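Skate shop notebook, Skirkcombe rink
Sunday, July 24, 2005
Entry: A. Simon

This site uses cookies to remember your preferences. OK | More

Continuing the hollow comparison from January. Four pairs, all size 9, same steel, all cross-ground flat before the finish passes. Radius of hollow 1/2 inch on pairs 1 and 2, 5/8 on pairs 3 and 4. Wheel dressed before each pair. Last time we dressed once for the whole set and pair 4 came out visibly rougher than pair 1, so the January numbers for that pair are struck.

Edge level checked with the Dantas gauge at toe, middle and heel. Pair 2 left was high on the outside edge at the heel. Reset the holder a quarter turn, three more light passes, level after that. The holder creeps when the knob is only finger tight. Liesl has said this before.

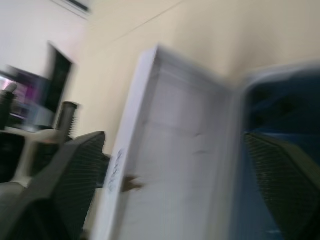

Does the deeper hollow cost enough glide to matter for the juniors?

On straight glide it costs a little, and for the lighter skaters the difference was smaller than the spread between two runs by the same person. Stopping distance is the better test. Meinrad's group stopped shorter on 1/2 but two of them chattered badly on the left side. That could be technique.

Glide runs: Dulce pushed off from the goal line, no strides after the blue line, marked where she came to rest. 10 runs per pair. Discard the first run on each pair, the stone burr was still coming off. Ice was resurfaced before pair 1 and again before pair 3. Should have been done before every pair. Treat 2 against 1 and 4 against 3 with caution.

Chrysoula wants the goalie steel added. Different profile, different width, would need its own baseline. Not this round.
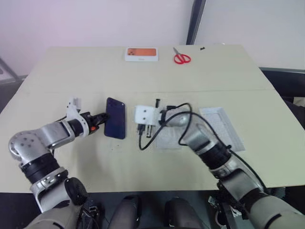

Wheel wear: the Elolov wheel is down to the point where the guard has to be moved in. 14 pairs since it was mounted, plus test blanks. The Grukport wheel cuts slower but holds the radius longer between dressings. Will run the same four pairs on it next and keep everything else fixed, including who does the hand stoning.

To do:
- new knob for holder, or a washer under the old one
- ask Meinrad which skaters chattered, check their blades for level
- copy glide marks from Dulce's sheet before it gets lost
- order dressing diamond

Shares: 3 | Comments (0)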